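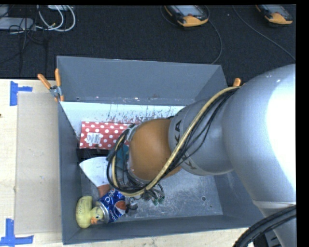

One of the gray bins, with a red polka-dot package and its label at the back.

Bins, Labels and What Goes Where
2021-10-11

The gray bins are now in use at every packing table in the Paltlow building. Most of you have already worked out of one. A few people on the late shift have asked for the rules in writing, so this item covers the bins, the labels, the order things go into the cartons, and what to do with the old cardboard trays that are still turning up under the tables.

First, how we got to bins. Up until last February, each order came over from the shelves in a cardboard tray. The trays were cheap and we had plenty of them, but the bottoms went soft after a few weeks and the corners opened up. Small things slid out at the corners, mostly tea tins and spice jars, and ended up on the floor or in the next order. We taped the corners, and then the tape caught on the gift wrap and tore it. In one week of the winter sale we rewrapped 18 packages for torn paper alone, and those were only the ones that got written down.

We bought 70 bins. They came secondhand from a parts supplier that was closing its Cele warehouse, which is why they did not arrive looking new. The floors are scratched and there are light streaks that do not come off with the blue cleaner. Lucero Mamani tried the blue cleaner, dish soap and baking soda paste on one bin and got about the same result from all three. The marks are in the surface. They do not rub off on packages, and we checked this with a white gift box that was left to slide around in a bin for a whole afternoon. So please wipe the bins for dust and stop there.

Several people have asked about the small round holes in the bin floors. They are fine. Nothing we ship is small enough to fall through, with one exception, and that is the loose brass hooks that go with the wall calendars. Hooks go in a paper envelope before they go in a bin. The envelopes are in the second drawer at every table. If the drawer is empty, there is another carton of them on top of the tape cabinet.

How to set a bin down

The low side faces you. The tall side goes to the back. You reach in over the low side, and the tall side keeps things from going off the far edge of the table onto the mats. On the old layout some of the tables were pushed up against the wall and this did not matter. Now that the tables stand out in the room, anything that goes over the back is going to the floor, and glass does not do well even on the mats.

Put one bin on a table at a time. If you have a second order waiting, leave it on the cart. The worst mix-up we had in September came from two bins standing side by side with a jar of honey in each, and the jars were different sizes. Both customers were decent about it, but we paid for two reshipments.

Bins may be stacked when they are empty. They may not be stacked when they have anything in them, even one flat package. The rims hold, but the low side leaves a gap and people have been using it as a kind of letter slot. We have found packing slips, a pair of scissors and half a granola bar in bins that were supposed to be empty.

Wrapped packages

Anything in patterned paper or a patterned box goes into the bin first and toward the back, lying flat, with the label up. That covers the polka dots, the stripes and the gold leaf pattern. The reason for doing it this way is that the scanner needs to see the barcode, and the packer needs to be able to read the small print to match it to the slip. If a package is lying on its label, somebody has to pick it up and turn it over, and every extra turn is a chance to scuff the corners.

The label goes on the lower left. On a plain carton nobody much cares, but on the patterned ones the lower left is where the packer will look. Put it on straight, press it from the middle outward, and leave it alone. Do not peel it off and try again. The adhesive on the current rolls is strong enough to take the color off the red paper. If you get a label on crooked, it stays crooked. If you get the wrong label on, put the correct one directly over it so the old barcode is fully covered.

We go through 500 labels to a roll. Please write the date on the inside of the core when you start a new one. This sounds fussy, but it is how we found out in August that one printer was spitting out blanks between orders.

Cans and jars

Cans go in after the wrapped packages and stay clear of them. Leave a hand's width if there is room. The rims of the cans are what mark the paper, and it only takes one bump. Stand them up if they are steady. If a can has a dented base and wants to tip, lay it down and block it with a fold of kraft paper so it does not roll, then set it aside at the end and ask whether it should go out at all. A small dent in the side is all right. A dent on the seam is not, and that can comes off the order.

Jars get a sleeve before they leave the shelf area. If a jar reaches you without a sleeve, add one yourself and make a tick on the sheet by the door. We are not trying to catch anyone out with the sheet. We would like to know whether the sleeves are running short over there.

From bin to carton

Check the bin against the slip before you build the carton. Read the slip from the top and touch each item as you go. Then build the carton, put down the paper, and move things over in this order:

Cans and jars first, at the bottom.
Boxes and bags of dry goods next, to fill the sides.
Wrapped packages on top, label up.
Cards and envelopes last, under the final sheet of paper.

You will notice that the wrapped packages go into the bin first and into the carton last. Two people have written to say this is backward. We tried it the other way for a week at the two tables nearest the loading door. It saved some reaching, but the wrapped packages sat at the front of the bin where sleeves and elbows dragged over them, and we had more scuffed corners at those two tables than at the rest put together. So the order stands for now.

Gift boxes over 19 inches long do not go in a bin at all. They will fit if you angle them, and people have been angling them, but the ends press against the sides and crush. Carry those over by hand and put them on the long table with the slip tucked under the ribbon. If there is no ribbon, use one of the paper bands.

Cleaning up at the end of a shift

Wipe the bin, wipe the table, and sweep the mat. Bits of tape on the tabletops should be lifted with the plastic scraper — the metal one gouges the wood, and it has been moved to the tool cupboard where it belongs. Turn the empty bins over and knock out any crumbs or paper dust before you stack them. Stacks go by the end wall, no higher than your shoulder.

A bin with a cracked rim should come out of use right away. Put a strip of orange tape across it and leave it by the office door. We have lost three so far, two of them to a cart wheel. We would rather not lose more, as the supplier has no others to sell and the new ones we priced from Pondia cost a good deal more than we paid.

The old trays

Please flatten any cardboard trays you still have and put them in the recycling cage. The clean ones with good corners can go to the front counter, where the shop uses them for potted herbs. Nothing should be shipped out of a tray from now on, including returns and samples.

Returns have their own bins, marked with a yellow tag on the left side. Do not borrow them when you run out of regular ones, and do not hang a yellow tag on anything else. A customer's order sat in the returns corner over a weekend on account of a tag that somebody had used to mark their lunch shelf.

Questions about any of this can go to Lucero at the first table, or on the clipboard next to the time clock. She is also collecting names for the Saturday shifts before the holiday orders start, and the early slots are filling up first. The printed version of the carton order will be taped up at each table by the end of the week.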